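# Grestau archive box, flat-packed

A lidded storage box for shoes, letters, photo prints and small papers. Sold singly or in packs of ten.

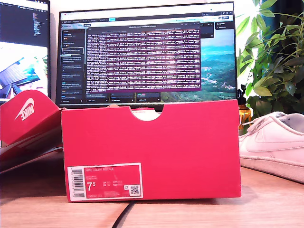

## What you get

The Grestau comes flat and folds up without glue or tape. The base and lid are cut from the same grey board, 700 gsm, with a buffered white lining. Each box has one metal-edged label holder on the short end and two blank cards to go in it.

The board is acid-free and passes the usual photo storage test. It is not waterproof, and we don't recommend it for sheds or garages with a damp floor.

## Size

- Inside length: 330 mm
- Inside width: 175 mm
- Inside height: 100 mm
- Fits prints up to 6 x 8 inches, standing upright

Most adult shoes up to a men's 9 will fit heel to toe. Boots won't. For those, look at the Osthorpe, which uses the same board and has a deeper base.

## Folding it

1. Lay the base lining side up and crease every score line before you fold anything.
2. Bring up the long sides, then tuck the end tabs in behind them.
3. Fold the end flaps over the tabs and press until they lock.
4. Do the lid the same way.

The first one takes a few minutes. If a tab won't sit flat, the crease next to it is usually too shallow – run the back of a spoon along it.

## Colours

Grey and bottle green are in stock. Navy was discontinued in June and won't be reordered. The green varies a little between batches, so order the full number you need at once if you want the shelf to match.

## Stacking

Full of paper, the boxes can be stacked four high. With shoes in them, six is fine. The Wragg shelf divider fits between two stacks and stops them leaning.

## Orders and returns

Stock at the Fokero warehouse was 1,428 boxes on 11 August 2022. Unfolded boxes can be returned within 30 days. Once folded they can't be resold, so we only take those back if there's a fault.

For bulk orders or custom labels, ask for Demyd Savchuk in the trade office.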